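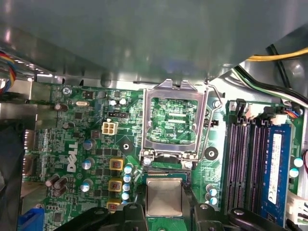 *Lever up, frame open, chip next.*

Swapping the processor in an old Dell takes less skill than descaling a kettle, and rather more nerve. Match the corner mark on the chip to the one on the socket, lower it flat and let go. **Don't push.** If it wants pushing, it's the wrong way round. 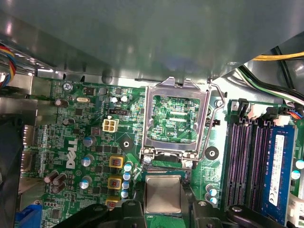
Costel Stoica writes that he keeps the plastic socket cover in an egg cup, and has yet to bend a pin.

Before any of this:

- Pull the mains lead.
- Hold the power button in for a bit.
- Touch bare metal on the case. 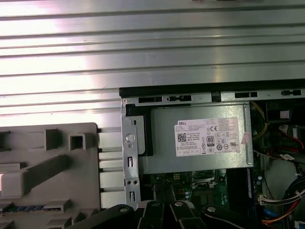

Leave the power supply shut, too. Dust it from outside with a soft brush and keep your screwdriver to yourself.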